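Zwischenbericht zum Fördervorhaben Limari - Vormachen von Handgriffen per Fernsteuerung
Stand: 2024-08-03

1. Gegenstand des Berichts

Im Arbeitspaket 2 werden einem zweiarmigen Roboter Aufgaben aus dem Wohnumfeld vorgemacht. Eine Person steuert beide Arme aus der Ferne, die Bewegungen werden aufgezeichnet und dienen später als Trainingsmaterial. Im Berichtszeitraum stand der lange Tisch an der Wand im Mittelpunkt: Anfahren der Stirnseite, Aufsetzen der Finger an der Vorderkante, Greifen, Versetzen.

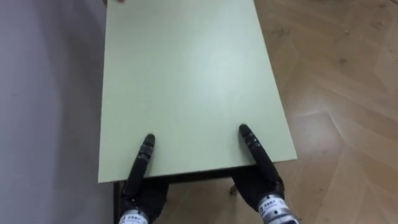 Seit Mai liegen 2.104 Durchgänge vor. Davon wurden 220 verworfen, meist wegen Aussetzern in der Verbindung zwischen Steuerplatz und Armen. Die übrigen sind gesichtet und in Oter abgelegt. Das Beschriften der Teilschritte läuft noch, hier sind wir gegenüber dem Plan sechs Arbeitstage im Rückstand.

2. Bedienung und Einarbeitung

Insgesamt wurden 13 Personen an der Fernsteuerung eingewiesen. Die Einweisung dauert einen halben Tag. Schwierig bleibt das gleichzeitige Aufsetzen beider Seiten. Wer zum ersten Mal steuert, setzt oft zuerst links auf und zieht rechts nach, und dieser Versatz findet sich dann in den Daten wieder. Wir haben deshalb die Anleitung geändert: Beide Arme werden vor der Kante kurz angehalten und erst danach gemeinsam weitergeführt.

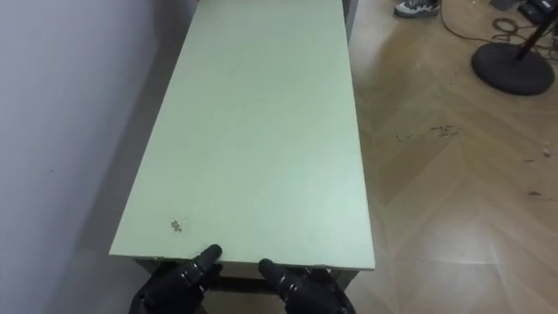
Die Kraftrückmeldung am Steuerplatz wurde von der Firma Janevski überarbeitet. Der Kontakt mit einer festen Fläche ist jetzt deutlicher zu spüren, leichte Berührungen gehen weiterhin unter. Eine zweite Überarbeitung ist beauftragt, Mehrkosten entstehen dadurch nicht.

3. Arbeitsplatz

Der Tisch wird je nach Aufgabe an der Wand oder frei im Raum verwendet. Die Ausgangsstellung wird zu Beginn jeder Reihe im Protokoll vermerkt - bei den ersten Reihen fehlte diese Angabe, sie wurde nachgetragen. 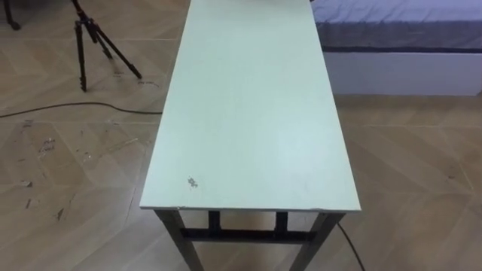

Abb. 3: Tisch mit freier Platte, links das Stativ, hinten rechts das Bett.

4. Nächste Schritte

Bis zum Ende des Quartals soll das Beschriften abgeschlossen sein. Danach beginnt das Training mit Usby, zunächst nur für das Anfahren und Aufsetzen. Das Versetzen des Tisches folgt in einem eigenen Durchlauf. Die Mittel für Personal sind planmäßig abgerufen, bei den Sachmitteln bleibt ein Rest, dessen Übertragung wir gesondert beantragen.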